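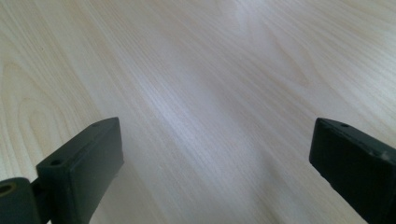
Section 4: Setting Up Your Trerneo Stage Monitor for a Live Band

By now you should have the Trerneo mixer unpacked and the main speakers up on their stands (if you haven't, go back to Section 3 and come find us when you're done, we'll wait!). This section covers the floor monitors, the wedge-shaped speakers that let the band hear itself. Do take your time with it. A singer who can't hear herself will push too hard and be hoarse by the second set, and a drummer who can't hear the bass will start guessing.

You will need the mixer, one to four Trerneo wedges, a speaker cable for each, and at least one vocal microphone. A roll of cloth tape is handy too.

4.1 Placing the wedges

1. Turn the mixer off and bring every fader all the way down.

2. Set the first wedge on the floor in front of the lead singer, with the grille tilted up toward the face. If it seems to be singing to the knees, slide it a little farther away.

3. Check where the microphone points. Most vocal microphones hear least from directly behind, so the wedge belongs at the tail end of the mic. Some models with a tighter pattern hear least from a bit off to each side, and for those you'll want the wedge moved over to the left or right. The leaflet that came with your microphone has a little drawing of this.

4. Place the remaining wedges the same way. The drummer's goes on the hi-hat side if there's room, and on a small stage there often isn't, so the other side will do.

5. Run the cables along the front lip of the stage and tape them down wherever somebody might walk.

CAUTION: Use speaker cable between the mixer and the wedges. A guitar cable has the same plug on the end and will fit perfectly well, but it isn't made for the job and can overheat.

4.2 Connecting and first sound

6. Plug each wedge into its own MONITOR OUT socket on the back of the mixer. Socket 1 follows the blue knobs, socket 2 the green, and so on across.

7. Switch the mixer on. Wait for the power light to stop blinking before you touch anything else.

8. Ask the singer to sing a verse at full show volume. People tend to mumble "check, check" at sound check and then let loose when the crowd comes in, and you'll have set everything for the mumble.

9. Slowly raise the singer's blue knob until she nods. Then stop, even if you feel there's more to give.

10. Add the other voices and instruments one at a time, asking after each. Keep the mix simple - the lead voice, a bit of guitar, and perhaps the kick drum is plenty for most singers.

NOTE: Each wedge handles 400 watts. The red LIMIT light may flicker on a loud chorus, and that is fine. If it stays lit, turn that monitor down.

4.3 Taming feedback

Sooner or later something will howl. It happens to everybody, so please don't panic and grab the main fader.

11. Turn down the monitor that's howling until it stops.

12. Press FIND on that channel. The display shows the pitch that is causing trouble, for instance 2000 Hz for a sharp whistle or 955 Hz for more of a honk.

13. Press CUT once. The mixer makes a narrow dip at that pitch. Bring the monitor back up gently and listen.

14. If it howls at a new pitch, repeat steps 12 and 13, but no more than three times per wedge. After that the voice starts to sound like a telephone, and moving the wedge will help more than another cut.

CAUTION: Never cup a hand over the head of a microphone to quiet it. It makes the howl worse, and it's hard on everyone's ears.

4.4 Saving your settings

15. Hold SCENE for three seconds, turn the wheel to any free slot from 1 to 40, and press the wheel to save.

16. Give the scene a name you'll recognize later. The band plus the room works nicely, so you can tell your Tuesday rehearsal from your Saturday show.

NOTE: A scene stores knob positions, mutes and cuts. It does not store the position of the wedges, so a strip of tape at each corner, left on the floor until the show, will save you doing 4.1 all over again.

If you're adding in-ear monitors as well, leave the wedges connected and continue to Section 5.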